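Clidora Robotics Club
Arm Table Safety Checklist, with comments
Filled in Monday, April 1, 2024, before the afternoon build session
Table: Ellano (the blue one)
Task on the table: color pairs

Marks used: OK, FIX (stop until done), WATCH (fine to run, look again next session)

PART A. BEFORE POWER

1. Floor clear on every side of the table. OK
Backpacks are finally going on the hooks. Thank you, everybody, it makes such a difference when two teams are swapping places!

2. Power cable routed behind the table and strapped. OK

3. Emergency stop within reach of the person at the keyboard. FIX, then OK
The button had been pushed back behind the monitor. It now lives on the front corner and has tape under it to show where it goes. Please put it back on the tape if you move it.

4. Base bolts snug. OK
Checked with the long hex key. The short one rounds off the heads, so leave it in the drawer.

5. Work board bolted down, no rocking. OK
Pushed hard on all four corners and nothing moved. I really like this board. The old one slid whenever the arm pressed down, and half our "bad grasps" last August were the board wandering off.

6. Board surface free of splinters, glue and tape scraps. WATCH
There is a rough patch on one edge. Light sanding next time the arm is off. Take the blocks away first and wipe up the dust after.

7. Gripper fingers tight, no cracks. OK
Wiggle each one by hand with the power off. If you feel a click, call it.

PART B. THE BLOCKS

8. No chipped or sharp blocks in play. OK
One star had a stringy bit of plastic hanging off a point. Trimmed with the flush cutters, goggles on.

9. Only the blocks for this task on the board. OK
Spare blocks stay in the Juntunen bin on the shelf. A loose block near the base can get pinched, and reaching in for it is exactly how fingers get hurt.

10. Start layout matches the plan. OK
The task is to bring each color together, two blocks to a color. The shapes inside a pair can be different, and that is what makes it such a fun problem: the arm has to care about color and still pick a grasp that suits a star or a heart. Stacking counts as a pair if both blocks stay put.
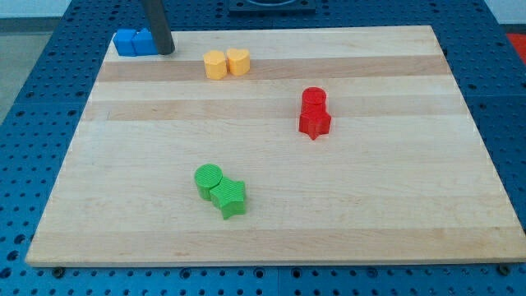 We have agreed on a few rules for stacking. Flat faces only, nothing balanced on a point, and never more than two high while people are standing at the table. A tall stack tips toward whoever is closest, and then everybody grabs for it.

11. Open wood left between the groups. OK
The arm needs space to come straight down. If a team crowds the blocks, the fingers brush the neighbors on the way in and the whole layout shifts. Give it room and the motion looks lovely.

PART C. POWERED, SLOW SPEED

12. Speed limit set in Clarnow before first motion. OK
Seven percent for the first run of the day, every time, even if the same program ran perfectly last week. Going to 100 is for the mentor laptop only, with the table gate closed.

13. Called "arm live" out loud and got an answer. OK
Great job on this one. The new members are louder than the rest of us.

14. Hands outside the table edge during motion. WATCH
Two reminders today, both during block resets. Pause the program, say "paused," wait for the answer, then reach. A stopped arm may only be waiting for its next command.

15. Lowest point of travel checked against the board. OK
Fingers come down close to the wood without pressing. If you change the board or shim it, redo this check before anything else.

16. Emergency stop tested in mid-move. OK
Pressed on a slow sideways move with no block held. Arm stopped at once. Reset took a while, as Clarnow asks you to confirm the joint positions first. Read the screen, don't just click through it.

17. Hair tied back, sleeves up, lanyards off. FIX, then OK
One lanyard. It is on the hook by the door.

PART D. SHUTDOWN

18. Arm parked, power off, key returned.
19. Blocks counted back into the bin by color.
20. Board wiped down.
21. Open items copied to the next sheet.

Open items from today: sand the board edge (6), practice the pause call (14). I would love for the newer members to run all of Part C themselves next time, with an older member beside them. They know the steps already and they ask very good questions about the stop test.

Result: cleared to run at slow speed.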